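Bonda Under-Shelf Light Bar, 18 inch
Sold by Bokness
Item reviewed and listed by Trevor Dhillon

We put off stocking stick-on lights for years. Most of the ones we were sent had a claim on the box that fell apart as soon as you peeled the backing off, and we got tired of handling returns. The Bonda is the first one we've agreed to carry, and we still have some complaints.

The maker calls it "bright enough to cook by." We wouldn't cook by it. Rated output is 200 lumens, which will let you read a label at the back of a deep cupboard and find the lid that goes with the pot. If you want to chop onions under it, buy a wired fixture and pay somebody to put it in.

The motion sensor is better than we expected. It comes on when a hand gets close and goes off after 18 seconds. You can't change that time. Perrine Mallet in our returns department thinks it's too short for anyone sorting a pantry, and she has a point – you end up waving at it.
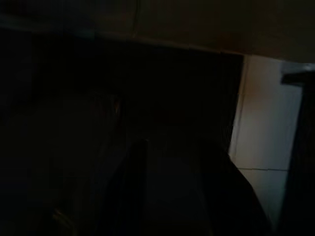 Battery life is where we part ways with the box. The maker says 3 months per charge. Our test bar went 2, in a closet that gets opened a lot. Yours may do better in a guest room. Charging is by USB-C and the cable is included, though it's short enough that you'll want to take the bar down first.

Mounting is by magnet onto a steel strip, and the strip sticks on with adhesive. Two small screws are also in the bag. Use the screws. The adhesive held fine on painted metal and let go twice on raw particleboard, once onto a stack of plates.

"Tool-free installation" – see above.

Specs
Length: 18 in
Output: 200 lumens, one setting
Color: warm white only
Sensor: motion, with an on/off switch on the end cap
Charging: USB-C
In the bag: light bar, steel strip, 2 screws, cable

What we don't sell
The Bonda Pro. It adds a phone app. We couldn't come up with a use for an app that turns on a closet.

Customer comment, Blažena Štefanec
"Works. I bought 3 and one had a dead switch. Bokness swapped it without a fuss. The light is a bit yellow for my taste."

Returns are accepted on opened packages as long as the steel strip is still in its backing. Replacement strips are sold separately.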